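Grernis opens kitchen demonstration set recorded by remote control

Grernis has released Prila, a set of tabletop manipulation recordings made at its Grosthorpe site. The set holds 1,437 episodes, all collected by remote control on a single arm with a black gripper. Each episode contains joint positions, gripper state, overhead video and a one-line text instruction.

Operators drove the arm with Barbu, a hand-held leader device that passes wrist motion to the robot. Commands were logged at 10 Hz. An earlier round, in which operators pushed the arm through the motion by hand, was dropped from the release after reviewers found hands covering the objects in much of the video.

The tasks use ordinary kitchen items and toy food: a plate, a mug, a colander, a toaster oven, strawberries, an orange slice and a plush ketchup bottle. Object positions were changed between episodes. Some layouts start with items in awkward poses, such as a mug on its side, so that the recordings include regrasps and corrections.
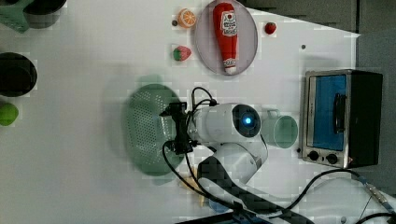 Access and format

Prila is available for research use on request. Files are grouped by task, with failed attempts kept in a separate folder and marked with the time of failure. Episodes last about 2 minutes at most. Camera calibration is supplied once per layout group.

Grernis also provides a loader and a playback tool that sends recorded commands to a simulated arm. Playback on hardware is not supported in this version. The company said a second release, planned for June, will add force readings at the gripper and two-arm tasks. Barbu firmware and wiring notes are covered by a separate license.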